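Manulach Project: Interim Progress Report
Reporting period ending 31st January
Prepared for the Buvska Fund by Kolbrún Hafþórsson, project lead

Dear friends at the Fund,

Thank you for your patience with this one, which reaches you a little later in the cycle than I would have liked, and thank you as well for the thoughtful notes you sent after the September report. Several of them changed how we spent the winter, and I have tried to point out where as I go along. As before, I've written this in plain language, with the tables and the training logs kept in the annex for those of you who enjoy that sort of thing (I know there are at least two of you, and I'm grateful).

Where we stand

You will remember that Manulach set out to teach a robot arm to pick up a crumpled garment, find out which way round it is, and lay it flat enough to be folded. The folding itself is a fairly well-traveled road by now. What has always bothered us is the part before the folding, when the garment is lying in a heap and could be almost any shape at all.

In September we were still relying mostly on the overhead view to choose where to grasp. It did well with towels and poorly with anything that has sleeves. One of your reviewers asked, very reasonably, whether the overhead view was ever going to be enough, and whether we were polishing the wrong lens. We took that to heart. Since then the wrist view has become the main source for the last stretch of the approach, from the moment the fingers are close to the cloth until they have closed on it, and the overhead view is only used to get the arm into the right neighborhood.

The method, briefly

We call the new piece Cellow. It takes short runs of wrist footage, recorded while a person guides the arm by hand, and learns to predict two things: whether the coming grasp will hold, and what the cloth around the grasp will do when the arm lifts. The second prediction is the one I am most fond of. A person sorting laundry gives a small tug and learns a great deal from how the rest of the shirt follows along, and we wanted the arm to be able to use that same small tug.

To train it we have now recorded 3053 guided grasps. After going through them all we set 177 aside, mainly for timing faults between the arm's own readings and the video, and the rest are in use. The review was slow and rather dull work and I want to record my thanks to everyone who sat through it, myself included, I suppose.

Sweatshirt knits deserve a paragraph of their own. They are thick and springy, they bunch up in soft rolls, and a plain gray one has very little on it to tell the software where it is looking. A printed mark helps enormously when there is one in view, even a small one, and so does the dark opening of a sleeve or a leg. The trouble comes when cloth is pulled together between the fingers and everything nearby shifts at once, and the features the software was following slide off into a fold. Motion blur adds to it. We had been throwing blurred pictures away, and a good deal of the winter went into learning to keep them.

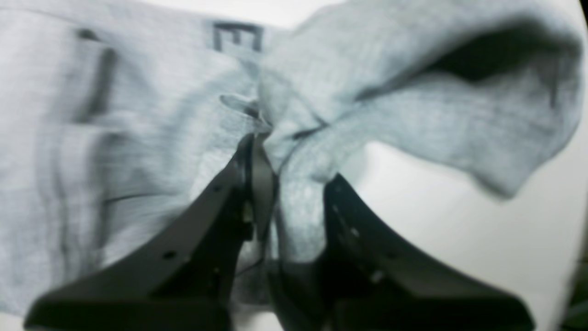
What we found

The most encouraging result of the period comes from our held-out test, which uses garments the model has never met. We ran 1072 trials, with the new method and the September method taking turns on the same heaps so that neither one got the easier pile. Cellow came out ahead on every class of garment we tried, and the gap was widest for the sleeved knits, where we had been weakest. For towels the two methods are so close that I would not want to claim a difference. The full breakdown is in the annex.

Keeping the blurred pictures turned out to matter more than we had guessed. When we retrained without them, the model became noticeably worse at judging a grasp in the instant after the fingers close, which is precisely when we want its opinion. Our best explanation is that the direction of the streaks carries some information about which part of the cloth is moving with the fingers and which part is being left behind. I say "best explanation" with care, as we have not yet run the experiment that would settle it.

I should also tell you about something that did not work. We spent longer than planned on a version that tried to name the garment part before grasping it (collar, cuff, hem and so on), and then chose its grasp from the name. It looked lovely on flat garments. On heaps it was confidently wrong, and a wrong name led to a worse grasp than having no name at all. We have put it to one side. The labeling done for it will be useful later on, when we come to the laying-flat stage, so the effort was not wasted, though it did cost us time.

Equipment and spending

Spending is within the approved budget, with one small movement between lines. The finger pads on the gripper wear faster on knits than they did on woven cotton, so we moved money from travel to consumables to cover replacements from Giannakopoulos, who have been prompt and kind with us throughout. The statement is attached in the usual form.

What comes next

The coming period is given over to the second half of the task, laying the garment down once it has been grasped well. We'll start with single-layer items and work up to the knits. I would also like to run the blur experiment properly, and to have an outside group repeat a portion of the held-out test on their own arm before we write anything up for publication. If the Fund knows of a lab that might enjoy this, an introduction would be very welcome.

One request for your decision: we would like to keep our second recording station running through the next period, instead of closing it as first planned. The cost is set out in the annex and can be met from what we already hold, so we are asking only for your agreement.

With warm thanks, as always,

Kolbrún Hafþórsson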